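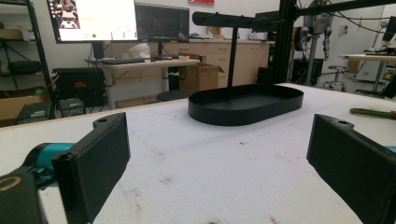
台面上的首饰架，两边是夹爪的黑色指垫。

图集：一张采购表是怎么长大的
Dramumness 设备规划小组，六月更新

这一页原本叫“设备掠影”，后来财务那边有人看了标题，问我们掠了多少钱，于是改名。内容没有大动，还是给下一年度编预算的同事看的：台子上在干什么活，干这种活要买什么，哪些东西第一次报预算时我们忘了写，哪些东西写了但不该写。

照片在最上面，往下是配着它的几段说明，写得比图注长，Milagros Arroyo 审稿时在旁边批了两个字：“论文？”我删掉了一段，自认为已经很克制。

关于首饰架

采购表第一行不是机械臂，是首饰架。黑色，椭圆托盘，中间一根细杆，上面一条横梁，伸出三个短挂钉。单价低到采购系统不愿意为它单独生成订单号，最后和一箱打印纸并在一起走的流程，审批意见写的是“同意购买办公用纸”。所以从账面上看，我们至今没有首饰架。

选它是有讲究的。挂东西是个挑剔的动作：杆子细，横梁窄，挂钉短，夹爪偏一点就会碰到不该碰的地方。预算会上有人问，为什么不用大一点、结实一点、好夹一点的东西。当然可以，那样设备也可以买便宜一点的，验收也可以快一点，然后等 Dultutmont 那条饰品分装线真的开工，大家再一起去现场惊讶。

道具要买备件。细杆这种形状，迟早要跟夹爪发生一次意见分歧。我们第一版预算里道具只报一套，理由栏填的是“小心使用”。这四个字在理由栏里活了不到一个季度。

关于指垫

黑色矩形，上沿附近有个小孔，看着像五金店里论斤卖的东西。供应商不论斤卖，论对卖，而且每对的价格足够让人对五金店产生怀念。

今年我们报了 8 对。去年报的是一对，因为夹爪本身带一对，报表的人（是我）觉得再多一对已经很奢侈。指垫属于耗材，这件事说明书第一页就写了，而我是从第二页开始看的。给后来人的建议：凡是会直接接触工件的零件，一律放进耗材科目，按季度报，不要放进设备科目。放进设备科目的后果是每换一对都要填资产报废单，还要附照片证明旧的确实旧了。

另外，指垫的材质和硬度要在询价单里写清楚。Vimimel 的报价单上只写“标准垫”。打电话去问标准是什么标准，对方沉默片刻，说是他们的标准。这个回答逻辑上没有漏洞，我们也就没有继续追究，只是把它从比价表里挪到了备注里。

关于台面

白色，摸起来像毡面的那种质感，有斑点，褐的红的都有，靠近下沿那一片尤其热闹。领导来参观前我们开过一个短会，讨论要不要换台面。会议决定先拿计算器算一下。

算完决定不换，改在预算里单列一项“台面覆材”，每半年更新。这一项当时被砍过一次，砍的理由是“桌子不是已经有了吗”。桌子是有了。覆材和桌子的关系，大致相当于地毯和楼房的关系，我在申诉材料里就是这么写的，附了一张草图，草图后来在走廊里流传了一阵子，覆材也就批了下来。

选覆材时请注意三件事：反光、吸尘、能不能擦。样品送来以后不要只在窗边看，也要放到平时干活的灯下看。我们有一卷覆材就是在窗边看中的，铺上去以后谁都不喜欢它，现在垫在库房的箱子底下，发挥着一种很贵的纸板的作用。

关于屋子里的其他东西

这类项目的预算最容易漏的，是台子后面那半间屋子。架子、箱子、桌子、显示器、椅子、凳子，每样都不起眼，每样都要有人付钱。

先说显示器。后面那张浅色木桌上放了两台，一台亮一台暗。报预算时我们只写了一台，审批的人问为什么不写两台，说别的组都写两台。这是我职业生涯里唯一一次被人要求多花钱，印象很深，回答得也不好，只会说谢谢。

再说地上的箱子。黑色的器材箱，开着口的纸箱，架子底层还有一个纸箱。包装箱要不要留，是每个设备组的信仰问题。留箱派认为退货和返修都要原包装，扔箱派认为人也需要地方站。我们目前的制度是保修期内留，过保扔。制度很清楚，只是没有规定谁去查哪个箱子过了保，所以实际执行的是留箱派的路线。请在场地预算里给空箱子留位置。它们要占的面积会比你以为的大，而且租金跟装着东西的时候一样。

最后说椅子。座椅科目今年合并到家具里了，请不要再写成“人体支撑装置”，去年有人这样写，以为可以算进研发加计，税务顾问为此专门打来一个电话，语气很温和。

关于机械臂和架子

右边黑色铝型材架，竖梁斜撑，挂着机械臂和垂下来的线缆。预算表里它们是三行：臂、架、线。请务必分成三行。

臂的价格大家都会去谈，谈得很用心，谈下来一点折扣可以高兴很久。架子的价格没人谈，因为看上去就是几根铝。然后连接件、底脚、斜撑、切割费和一个叫“组装指导”的东西陆续到来，每一项都很讲道理，加起来就不太讲道理了。Pastor 给我们报的架子，型材部分确实便宜，紧固件的清单单独成册。

线缆更是如此。第一版预算写的是“随机附带”。随机附带的线，长度是按照一位想象中的客户设计的，那位客户的控制柜紧挨着底座，而且永远不打算移动任何东西。加长线、理线槽、扎带、拖链，请全部写上。扎带也写上。上次有人从自己家里拿了一包扎带来用，离职时问能不能报销，手续走完的时候，他在新单位已经过了试用期。

关于报价

比价要求是 3 家。我们的三家是 Vimimel、Pastor，以及一家后来表示没有收到询价邮件的公司。为了凑齐，又找了一家，对方的报价有效期短于我们的审批周期，这也算一种态度。

交货期请按 13 周排。供应商口头说的都比这个短，合同里写的都比这个长，我们把最近几笔订单的实际到货情况翻出来看过，填 13 比较不容易在例会上挨骂。如果你的项目要赶在年底前验收，请从验收那天倒着数，数到今天如果已经过了，就改验收计划，不要改交货期。改交货期只需要动一个单元格，所以诱惑很大。

报价单到手后先看这些：
培训费是含在总价里，还是写在最后一页的小字里。
软件授权是一次买断还是按年付。按年付的，第二年的钱今年就要告诉财务。
保修从发货算还是从验收算。我们有一套设备在木箱里安安静静地过完了保修期的头一段。
返修运费谁出，往返都要问，问一半只能得到一半的答案。
备件有没有现货，没有的话参照上面那个 13。

关于那张表

现在的采购表是 108 行。第一版只有一页纸，打印出来还能看见天头地脚。Milagros 要求每一行都要能回答一个问题：不买它，台上的活还干不干得下去。这个问题淘汰了不少东西，包括一台据说可以“营造创新氛围”的投影仪，也保住了不少东西，包括前面说的扎带。

有几行至今有争议。比如人工时间。演示、调试、摆道具、把掉下来的东西挂回去再来一遍，这些都要人，人要算钱，可是科目表里没有“挂回去再来一遍”。目前放在“试运行支持”下面，金额是按小时估的，估的人很乐观，我已经请他明年不要再估。

再比如报废。买的时候没有人愿意想这个，觉得不吉利。请想一下。旧控制柜要请人来拉，拉走要付钱，数据盘要拆下来登记，登记要用另一张表。那张表我就不在这里展示了，它有自己的图集。

给明年报预算的各位

表格模板放在共享盘“设备规划”目录下，文件名带“最终”的有好几个，请用不带“最终”的那个，它比较新。改动请写在右侧的备注列，不要用颜色标注，上一轮大家用颜色标注，各人对橙色的理解差得比较远。

Dultutmont 那边的工位尺寸还没有定，涉及架子高度和线长的几行先填暂估，等图纸来了再改。暂估的格子请写上自己的名字，方便以后找人。

道具、指垫、覆材三项可以先行采购，走小额流程即可。首饰架请单独下单，品名写首饰架，不要再跟打印纸放在一起了。资产盘点的同事已经来问过，为什么我们领了一箱带挂钉的纸。

补充说明或者挑错，写邮件给 Milagros Arroyo，抄送我。要是只想问椅子什么时候到，抄送可以免了，我也在等。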